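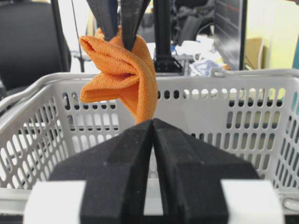 Thread: Printed fingers vs. the Bevan set for cloth?

gearpup
Been swapping fingertips on my two arms for a week. The black printed ones (closed and empty in the pic, the dark gray fingers up top have the orange microfiber over the basket) do just fine for me - 13 drops in 80 tries. The Bevan set dropped 20! Anyone else?

tallow_k
Opposite for me. Bevan pads all the way, but I run the Clenar controller and close slow. What's your force limit?

gearpup
Stock. Never touched it.

tallow_k
Then you're testing the controller, IMO.

mossbit
Disagree, shape matters way more with fabric. My printed tips have done 3000 cycles on a Sundell arm and still grab a fold.

gearpup
OK, slow close on both tonight, will post numbers.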